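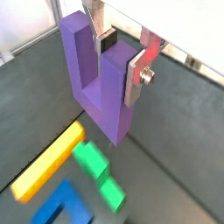

Wakana wrote in after my last post to say that I had the alphabet business backwards, and that her two boys learned their letters from cereal boxes and street signs long before they could sit through a single workbook page. Well, I've been chewing on that all through June, and I think she's got a point!

My own grandson is four and a half and deeply suspicious of anything that looks like a lesson. Put a worksheet in front of him and he slides under the table like butter. But on the drive over to Quintana he'll holler out every S he sees (and there are more of them than you'd think, once somebody in the back seat is keeping you informed). He likes S because it looks like a road. He can't stand K. I asked him why and he said it was kicking.

So I've put the workbook up on top of the fridge for now, all 101 pages of it, and we've gone back to what my mother did with us, which was mostly soup and reading aloud. She'd read us the seed catalog if there was nothing else in the house. I can still hear her saying "rutabaga" in that very grand voice of hers.

Baltazar asked in the comments whether I worry he'll be behind when school starts. Some nights, sure, a little. Then he climbs up next to me with the same old duck book and tells me I skipped a page, and I have to go back and read it properly.

We're on the duck book again tonight, so I'd better go find my glasses.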